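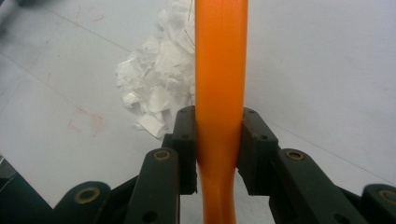
Kerkura Household Handles

Version 2, Jun 15, 2022
Maintainer: Araceli Sarmiento

Summary

Kerkura is a catalog of handles and grips taken from ordinary household tools: brushes, scrapers, dustpans, ladles, garden hand tools. Each record covers one handle. The head of the tool is recorded only as a category. The catalog is meant for people who sort, store, repair or replace handles and need consistent terms for shape and finish.

Contents

records.csv one row per handle, 499 rows
measurements.csv one row per measurement, 1439 rows
terms.txt the word list used in the shape and finish columns
CHANGES differences from version 1

Columns in records.csv

id: integer, stable between versions. Withdrawn ids are not reused.
tool_type: category of the complete tool. "unknown" if the handle was received alone.
material: plastic, wood, metal, rubber, mixed. Use "unknown" if it cannot be settled by inspection.
color: one plain color word. Two-color handles take the color of the larger area.
finish: glossy, satin, matte, textured.
profile: straight, tapered, waisted, bulbed, ring.
groove: none, lengthwise, crosswise, both.
hang_hole: yes or no.

Notes on profile

"Waisted" applies when the handle narrows and then widens again along its length. A handle that narrows toward one end and stays narrow is "tapered". In version 1 both were entered as "tapered"; all of these have been rechecked.

Measuring

Widths are in millimeters, taken with calipers across the broadest face. For waisted handles, take the width at the narrowest point and on each side of it. Do not close the calipers hard on soft grips. Length is measured along the center line, ignoring any hanging loop.

Known problems

Records from the Ortuño box have no tool_type. The labels were lost before entry.
Satin and glossy were judged by eye, and worn handles are inconsistent.
20 rows have a length but no width.
The Ivier records were converted from inches and carry more decimals than the original readings support.

Corrections

Send the id, the column and the proposed value to the maintainer. New finish or profile terms must be added to terms.txt in the same change. Files are UTF-8, comma separated, with a header row.

Storage

The handles are kept at Zultell in trays ordered by id. Oversize pieces are on the lower shelf.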